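Saturday, June 19, 2021

Up at six. Weighed in at 134 after a week of eating whatever was in the house, which was mostly rice and the last of the Dondcombe cheese. Coffee, then out before the heat came up.

The plan was the full loop, from the parking lot at the bottom of Galunberg to the fire tower and back along the Seo side. I did not do the full loop. The trail past the second bridge is closed again and the sign has no date on it. I went up the old logging road instead, which is steeper and has no shade after the first half mile. Took the two small bottles and should have taken three. My left knee was fine going up and complained on the way down, same as last time, mostly on the loose stone below the switchbacks.

Saw a fox near the spring. It looked at me and went on with what it was doing. The lupine is nearly over. There were still blueberry flowers in the open part, so that should be good picking if we get rain. There was one other car in the lot when I got back, from out of state, with a canoe on it, and there is no water up there to put a canoe in.

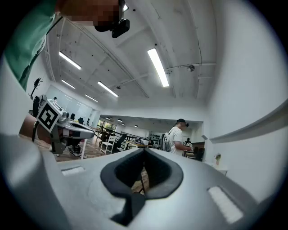 The knee is what I keep thinking about. I have the Wandard walk in September and it is a lot longer than anything I have done this year, and most of the second day is downhill. I looked up the route again after lunch and the worst part is a drop of 500 feet in well under a mile. I can either start doing the stairs at the school again or buy poles, and I have always disliked poles. I don't like having something in my hand when I walk. Clothes I have. A green short-sleeved shirt like the one in the photo is all I want in that kind of weather, with a long-sleeved one in the pack for the evening. Boots are all right for one more season if I glue the left toe.

Ate a late lunch, eggs and the end of the bread. Paid the electric bill, 133 dollars, up from last month, and I suppose that is the fan. Called the garage about the brakes and got the machine. Slept for an hour on the couch with the radio on and woke up with a stiff neck.

Around four I finally cleaned out the hall closet. Found the good compass, a rain cover I had already replaced, and an envelope with 100 dollars in it that I must have put aside for a trip and forgotten. Put it toward Wandard. I left it in the same envelope and wrote the name on the front this time. The old tent smells bad but the poles and pegs are good, so I kept those and put the rest by the door for the dump.

Supper was beans and a tomato. The tomato was from the store and tasted like it. The ones out back are still green and about the size of a walnut, and something has been chewing the lower leaves. I went over them with a flashlight after dark and found two hornworms, which went in the bucket.

Iced the knee for twenty minutes. It is a little puffy on the inside, no worse than after the May walk. No hill tomorrow. I will do the flat road out to the Seo bridge and back if it feels all right in the morning, and if it doesn't I will mow.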